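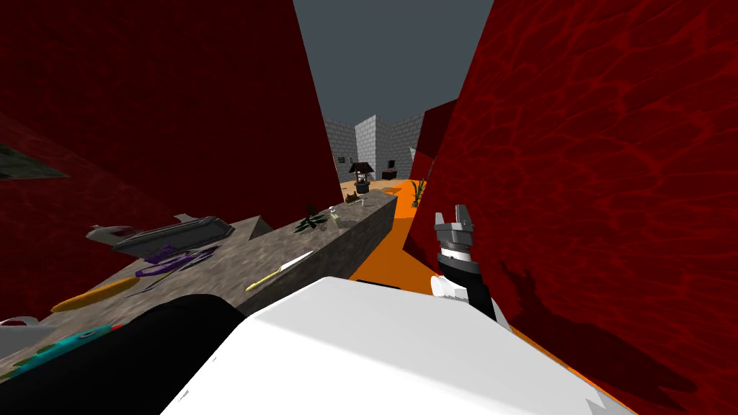 Savo gets a price, a home licence and a lot more rooms

Saturday, March 16, 2019

Good news if you've been wanting to have a go at two-armed robot work without buying two arms. Gromis has put its Savo simulator on general sale this week, and for the first time there's a licence meant for people at home and in small workshops. It costs £49 a month, you can stop whenever you like, and it runs on an ordinary gaming PC. Up to now you had to be a university or a fairly big firm to get in the door, and you had to fill in a form that I gave up on twice.

I've had it on my machine since Monday and I've lost more evenings to it than I meant to.

For anyone who missed it first time round, Savo gives you a robot with two arms and a gripper on each, drops it into a furnished room and lets you drive it. You can use a pair of hand controllers or write a script, and everything you do is saved so you can play it back or feed it to whatever learning software you use. The old version had one kitchen and one workbench. The new one comes with 240 rooms, and 80 of those are in a set called Yupanqui, where the designers have been let off the lead a bit. Gromis says the point of the set is to stop people's software getting too used to sensible kitchens.
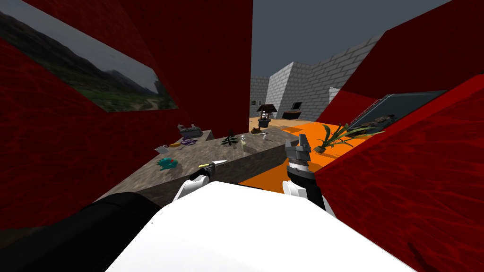 Naveed Malik
Reviews writer, home and workshop robotics

The Yupanqui room I've spent most time in has a long grey stone counter, dark red walls and a bright orange floor, with a little wishing well further back under a grey sky. I picked it because the counter has a good mixture of stuff on it. There's a knife with a yellow handle, a white cup, a small clear bottle, a plant, and a teal lumpy toy that I've grown rather fond of. You start with the counter to your left, which means the left arm gets first go at nearly everything and the right one has to come across to help. That sounds like a small thing until you try it!

My first job was moving the knife. Lining the left gripper up with the handle took me ages, mainly from judging depth on a flat monitor (I borrowed a headset on the second night and it was far easier). The fingers are well done, though. They close at a believable speed and if you come in crooked the handle turns under them, much as it would on my own bench. The cup was simpler. The toy kept rolling its lumps round to the wrong side and I had to bring the right arm over to steady it, and when I finally lifted it with both I did say "yes" out loud to an empty house.

Now the grumbles, and I have a few. The view sits low behind the robot's own body, so a big white piece of arm can take up a good part of your screen. You can move the viewpoint in the settings, but it goes back every time you load a new room and I'd like it to remember. The shadows are quite hard too. Some people will want that for testing, and I found myself turning them down. And the manual is thin. The page on scripting the grippers has one worked sample and the sample has a typing mistake in it, which cost me most of Tuesday.

Support has been decent, I'll say that. I wrote in about the manual and had a proper reply the same afternoon, with a corrected file attached.

How does it stand next to the others? The obvious one to compare is Ralten, which a lot of hobby people already use and which is free for the basic version. Ralten's physics felt a touch smoother to me on soft things like cloth, and its forum is much busier. But it only gives you a single arm unless you pay, and the rooms all look like the same flat with the chairs moved. If you mainly want to stack blocks with one arm I'd stay where you are. If you want two arms getting in each other's way on a crowded counter, Savo is the better buy by some distance.

A word on what you get for the money. The home licence covers 3 machines, all the rooms including Yupanqui, and saved runs that you can export and keep even if you stop paying – I checked that one with Gromis, as the wording on the sales page isn't clear. What you don't get is the room editor. That stays with the business licence for now, though the company told me a cut-down editor should reach home users in August. I'd have liked it sooner, as I've got my own shed half drawn up on paper and would love to see those arms in it.

There's a free trial with the old kitchen and two of the new rooms, and you don't need to hand over card details to get it. Start with the hand controllers if you can lay hands on a pair, and put the arm speed down to half before you do anything near a bottle.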